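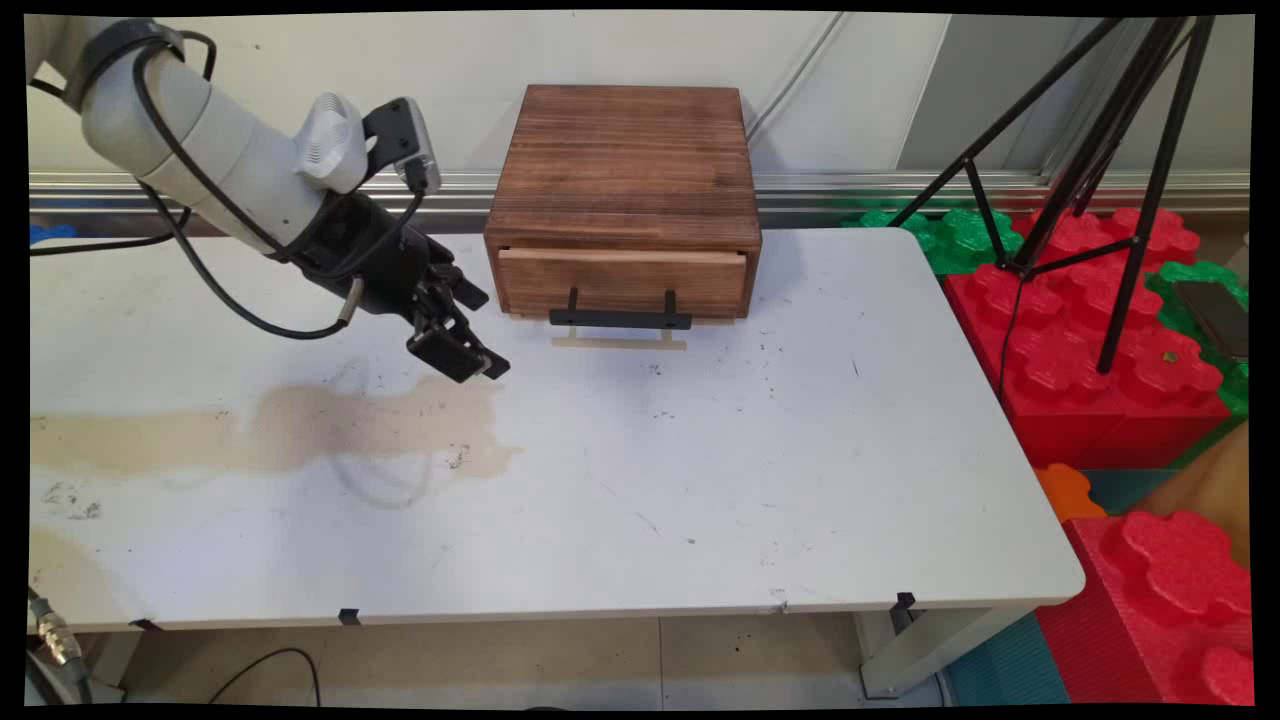 Eirlys Cadwaladr asked that the minutes open with her objection, carried over from the last meeting, that the drawer cell should not go back into regular use until the cable run along the arm had been properly secured. In her view the connector under the wrist was being asked to carry strain it was never meant to carry. The chair agreed that the objection be recorded first.

CELL MAINTENANCE GROUP, AVSTEAD WORKSHOP
Minutes of the meeting held 31 August 2025

Present: Consuelo Huaranga (chair), Eirlys Cadwaladr, Hakim Pattinasarany, Edeltraud Baumgartner (minutes)
Apologies: Rüdiger Reinholz

1. Minutes of the previous meeting
Approved with one correction. Under item 4, "gripper cable" should read "wrist cable."

2. Cable run on the arm
Mr. Pattinasarany reported on his inspection. The thick cable passes over the collar near the top of the arm, follows the gray segment down and turns back up toward the camera unit. The second cable hangs in a wide loop below the arm and plugs into the underside of the wrist. He considered the loop too generous. When the arm works low over the table, the slack can come within reach of the lower finger.

Ms. Cadwaladr repeated that shortening the loop alone would move the strain to the connector. She asked for a clamp on the arm side of the plug, with enough free cable left for full rotation of the wrist. Mr. Pattinasarany had no objection, provided the clamp does not cover the vent slots on the white module.

AGREED: Fit a soft clamp and reduce the loop. Mr. Pattinasarany to run the wrist through its full travel at low speed before the screws are tightened — first unpowered by hand, then under program.

3. Gripper
The finger pads are to be cleaned and the linkages checked for play. Ms. Baumgartner noted that the last set of pads from Grastura had been supplied without fasteners, and that the supplier has been asked to correct this. Delivery is expected in 14 days. The present pads stay on until then.

The chair asked whether the opening width had been reset after the last pad change. It had not. Mr. Pattinasarany will do this at the same time as the cleaning.

4. Drawer box and work surface
The wooden box remains the standard test piece. Ms. Cadwaladr asked how its position is being kept, as a shift of 6 millimeters is enough for the fingers to miss the bar handle. Mr. Pattinasarany said that he measures from the back edge of the table before each series. The chair considered this adequate for now but asked for the measurement to be written in the log.

The scuffs and scratches on the tabletop were discussed. They do not affect the motion of the arm. Ms. Baumgartner asked whether they could confuse the camera. Mr. Pattinasarany thought it unlikely, but will compare results after the surface has been cleaned. Replacement of the top was not supported.

The tape along the front edge is to be left in place during cleaning.

5. Camera calibration
Calibration is to be repeated once the clamp is fitted, as the bracket may be disturbed during the work. Mr. Reinholz sent a written comment asking that the old values be kept on file. Agreed. The work is expected to take about two hours.

6. Return to use
Ms. Cadwaladr withdrew her objection on condition that items 2 and 5 are signed off by a second person. The chair named Mr. Reinholz for this purpose, with Ms. Baumgartner as substitute.

7. Other business
The Kneath cell is due for the same inspection in November. A copy of the clamp drawing will be sent there once the part has been tried.

Action list
H. Pattinasarany: clamp, cable loop, gripper cleaning, opening width, surface cleaning, calibration
E. Baumgartner: finger pads, clamp drawing to Kneath
R. Reinholz: second signature, items 2 and 5

The date of the next meeting will be circulated by the chair.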